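Chapter 4
Storing and Staging Goods on Open Shelving

Learning outcomes
On completing this chapter, students should be able to:
explain the difference between storage shelving and staging shelving
select a tray size and spacing suited to the goods being held
apply a labelling scheme to a unit of up to 20 positions
record stock movements on the Devden location sheet

Introduction
Open shelving remains the most common form of small-parts storage in Australian warehouses and workshops. It is inexpensive, it can be reorganised without specialist labour, and its contents may be checked from the aisle. These advantages are readily lost where items are placed on a shelf without an assigned position. In the Paiva distribution centre, the case study used throughout this part of the book, a stocktake in March found 208 items in positions other than those recorded.

Key terms
Staging shelf: a shelf on which goods are held briefly between two tasks.
Position: a marked or agreed place on a shelf, assigned to one item or one tray.
Pitch: the distance between the centres of neighbouring positions.

4.1 Trays and positions
A tray gives a position a physical edge. Where trays are spaced along the length of a shelf, staff can see at once which positions are occupied, and each tray can be lifted without disturbing its neighbour. Colour contrast assists in this task: black trays stand out clearly against a glossy yellow shelf, while small white items left loose on the shelf beneath form a cluster with no evident order. Section 4.2 considers how such items should be grouped before positions are assigned.

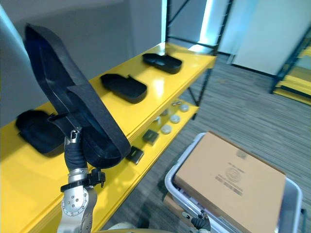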